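Sillodano Institute of Applied Studies
Module 4: Records and Stock Control in Small Organisations
Handout 3: The Stock Count
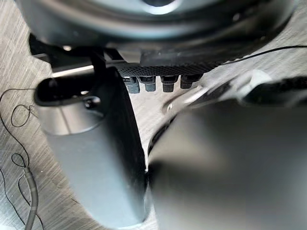
Students should read this handout before the September seminar. It follows on from Handout 2, in which the stock ledger was introduced, and it assumes that the terms "opening balance", "receipt" and "issue" are already understood.

1. Purpose of the count
A stock ledger records what ought to be on the shelves. A stock count records what is there. The difference between the two figures is called the variance, and it must be entered in the ledger with a date and the initials of the person who made the count.

2. Full and rolling counts
In a full count, every line is counted during one closed period. In a rolling count, a portion of the lines is counted each month until all have been covered. Small stores commonly prefer the rolling method, as issues can continue while the work is done.

3. Worked case: Plakia
The Plakia store holds 94 lines. The ledger for line 12 showed an opening balance of 3,808 units, receipts of 476 and issues of 878.

Opening balance 3,808
Add receipts 476
Less issues 878
Ledger balance 3,406

The count gave 3,400 units, a variance of six units short. The supervisor, Oranuch Klinhom, asked for a second count by a different member of staff. The result was the same and the ledger was adjusted.

4. Common causes of variance
Goods issued without a slip. Returns placed on the shelf before they are entered. Part boxes counted as full boxes. Two lines with similar codes stored side by side. Theft should be considered only after the paperwork has been checked.

5. Preparation for the seminar
Draw up a rolling timetable for the Plakia store covering twelve months. State which lines you would count more than once in the year and give your grounds. Timetables should be handed to Kyrylo Vakulenko by 4 pm on the day before the seminar. Questions on the ledger exercise in Handout 2 should be sent to Apinya Boonchu.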